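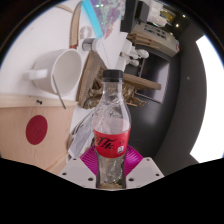

*Clear plastic cola bottle with a screw cap and a red label.*

## Section 2: Setting Up Your Prorkar Watering Spikes

Now for the fun part! Once you've unpacked the box and checked the parts against the list in Section 1, you're ready to put your spikes in the ground. Most people have the first one running before their coffee gets cold, and the rest go faster.

A Prorkar spike holds a soda bottle upside down over the soil and lets the water out one drop at a time. You set the speed with the dial on the neck. Tomatoes love it. So do peppers, basil, young fruit trees, and pretty much anything in a big pot on a hot balcony.

### What you'll need

- One spike for each plant (the family pack has 22)
- One empty plastic soda bottle for each spike, rinsed
- Scissors or a sharp craft knife
- The pilot stick from the box (the green one with the T handle)
- A watering can
- A marker, if you want to number your bottles

**Note:** Any plastic bottle with a standard soda neck will fit. Wide-neck juice and sports drink bottles will not, and forcing them will crack the collar. Glass bottles are too heavy for the spike.

### 2.1 Preparing the bottle

1. Take off the cap and put it aside. Caps are handy for storing bottles clean over the winter.
2. Rinse the bottle two or three times with warm water. Sugar left inside will bring ants, and they find it fast!
3. Peel off the label if you like. A bottle with the label on works just as well, but a bare one makes the water level easier to see from the kitchen window.
4. Decide whether you want a closed bottle or an open one. A closed bottle is left whole and gets unscrewed for each refill. An open bottle has the bottom cut away so you can top it up where it stands.
5. For an open bottle, cut straight across just above the base. Keep the cut piece. Turned over and dropped back in, it makes a great lid against leaves and mosquitoes.

**Caution:** Cut edges are sharp. Wear gloves, cut away from your body, and cover the rim with tape if children help in the garden.

**Caution:** Never use a bottle that has held cleaner, paint thinner, or weed killer, however well you have washed it.

### 2.2 Placing the spike

1. Water the soil well first. A spike put into bone-dry ground will empty its bottle down the nearest crack and leave the roots thirsty.
2. Pick a spot between the stem and the outer edge of the leaves. In a pot, halfway between the stem and the rim is a good place to start.
3. Push the pilot stick straight down until its crossbar touches the soil, then pull it out with a slow twist.
4. Slide the spike into the hole up to the molded line. Firm the soil around it with your fingers.
5. Give it a gentle wiggle. If it rocks, pack in a little more soil. A full bottle is top-heavy, and you want that spike snug.

**Note:** Hit a rock? Move over a hand's width and try again. Please don't hammer the spike. The tip is hollow and it will fold.

### 2.3 Attaching the bottle and setting the drip

1. Turn the dial to 0 (closed).
2. Fill a closed bottle to the shoulder, hold the spike collar over the neck, and screw it on. Then flip the whole thing and lower it into the hole. For an open bottle, screw it onto the spike while empty and fill it from above.
3. Turn the dial to 4 and watch through the clear window in the neck. You should see single drops with a pause in between.
4. Adjust one click at a time. The dial has 13 clicks from closed to fully open, so there is plenty of room to play with.
5. Come back the next morning and check how far the level has dropped. Adjust again if you need to.

Here are our favorite starting points:

| Plant | Dial | Bottle type |
|---|---|---|
| Basil, parsley, mint | 3 | Closed |
| Peppers, eggplant | 5 | Either |
| Tomatoes in pots | 6 | Open |
| Young fruit trees | 8 | Open, two spikes |
| Succulents | 1 | Closed |

Treat these as a first guess. Vangelis Karamanlidis, who runs our test beds at Salberg, keeps his tomatoes on 7 all through the summer and swears by it. Manolis Athanasiadis has the shadier end of the same plot and never goes past 5. They both get wonderful tomatoes!

**Note:** Closed bottles drip more slowly as the sun goes down and the air inside cools. A bottle that looks stuck in the evening will often start up again the next day.

### 2.4 If the drip stops

1. Squeeze the bottle lightly. A bubble in the neck is the most common cause, and it will pop right up.
2. Open the dial all the way for a few seconds, then return it to your setting.
3. If nothing moves, lift the spike and look at the tip. Push any mud out with the cleaning pin clipped under the collar.
4. Check the gray washer. If it's pinched or missing, air gets in and the drip turns into a trickle. Spare washers are part number 78.

**Caution:** Do not blow into the spike to clear it, especially if you've used plant food. Flush it under a tap.

### 2.5 Using plant food

Liquid feed works beautifully in the spikes as long as it is fully dissolved. Mix it at half the strength printed on the package, shake well, and run a bottle of plain water through afterward. Powders that leave grit at the bottom of the can will clog the dial.

Bring the spikes in before your first frost. In a cold area that can be as early as September. Drain them, leave the dials open, and store them dry. Section 3 covers linking several spikes to one Hekier rain barrel.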